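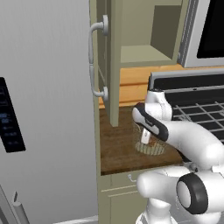

**Zurwood kitchen tasks: April progress note**

Hi all, this one's a bit less cheerful than the March note, so I'll get straight to the bad part. We lost most of two weeks to a gripper fault in the simulator, and some of the numbers I gave you last time have to come down.

The job is the mesh cup one: pick it up off the counter, put it on the shelf in the upper cabinet. Out of 2,287 runs in the Kurkness build, 473 were logged as good grasps when the finger had passed straight into the side of the cup. The contact check only looked at the base! I found it while hunting for something else entirely (a slow leak in Shek, our logger, still open, sorry).

The part that bothers me more is the force limit. In 61 of those bad runs the arm kept closing past the limit and never tripped the stop. On screen that's harmless. On the real arm at Skulside it could break a finger pad or pinch somebody, so I've pulled the policy from the Skulside queue and it stays pulled until the stop works.

Where we are now:

- contact check covers the mesh as well as the base
- stop rewritten, 133 reruns done, no missed trips so far
- cabinet door swing not retested yet

I'd like to move the Skulside trial back a month. No extra money needed, just the time. I'll send corrected March figures once the full rerun is through.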